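Furniture polish and wood care: questions we get a lot

Do I need to polish a varnished desk at all?
Mostly, no. Varnish is already the protective layer, and polish just sits on top of it. A damp cloth and a dry one will do nearly everything the spray can promises.

But the label says it "feeds" the wood.
Labels say plenty. Oil can't get through sound varnish, so I'm not sure what is being fed. Bare or oiled timber is a different story. 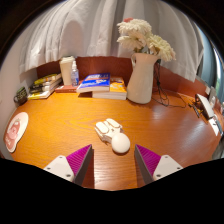
Dust is the other big claim. Sprays such as Grolden and Linska are sold as dust repellents, and we tried both for 46 days on the same bookcase. The shelves we left alone looked no worse to us.

Is the expensive stuff better?
Custus costs 2 dollars more than Yimyam for the same 200 mL. They smell different. I couldn't pick any other difference in colour or shine.

Will polish hide scratches?
Tinted ones can darken a light scratch for a while. Deep ones, no — you're looking at a wax filler stick or a refinish.

What about white rings from mugs?
Try leaving them alone first. Some fade by themselves, and half the home remedies (mayonnaise, toothpaste) do more harm than the mug did.

Last updated 2016-03-15

Contact us | © 2016 All rights reserved | Back to top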